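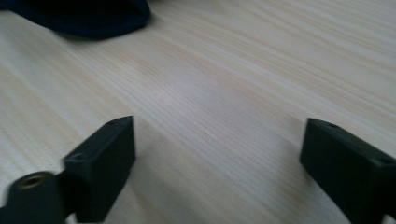
Seven months with the wrong car

I bought the Fovora in August, from a man in Saltthorpe who seemed a bit too pleased to see me. It's a small three-door coupé with a back seat designed for shopping, or possibly for one shopping bag that doesn't mind sitting sideways. My sister asked where the rest of it was.

I'd gone to look at an estate. I want that on record. The estate was sensible and smelled of dog, and the Fovora was parked next to it in a shade of orange the log book calls copper. I drove it up to the ring road and back and that was that.

So, a few things for anyone thinking of getting one.

The gearbox is lovely. Short throw, nice weight, and reverse goes in first time unless somebody is waiting for your parking space. The engine is less lovely. You get 126 horsepower, most of which turn up late, and on the long hill out of Bronville I have been overtaken by a bread van. The driver waved.

Rear visibility is a matter of faith. There's a bar across the middle of the back window exactly where other people's headlights go. Lungile Adams, who has the same car in grey, says you stop noticing it after a year. He has also had two new bumpers.

Running costs have been fair apart from the clutch. It started slipping in the winter and the main dealer wanted 965 pounds, said with a straight face. Grigoris Kourkoulas at the garage behind the station did it for a good deal less, and found a tennis ball under the passenger seat, which he handed back to me in a sandwich bag with the old parts.

I still hardly ever see another one. I passed a white one near the Bronville turn-off last month and flashed my lights like an idiot, and the woman driving it pulled over to let me by. Sorry, whoever you are.

Next job is the tyres. I've been quoted 176 a corner for the ones Lungile likes, and I'm trying to work out whether I'd know the difference at the speed of a bread van. If you've run anything cheaper on yours through a wet winter, leave a comment with the make and the size.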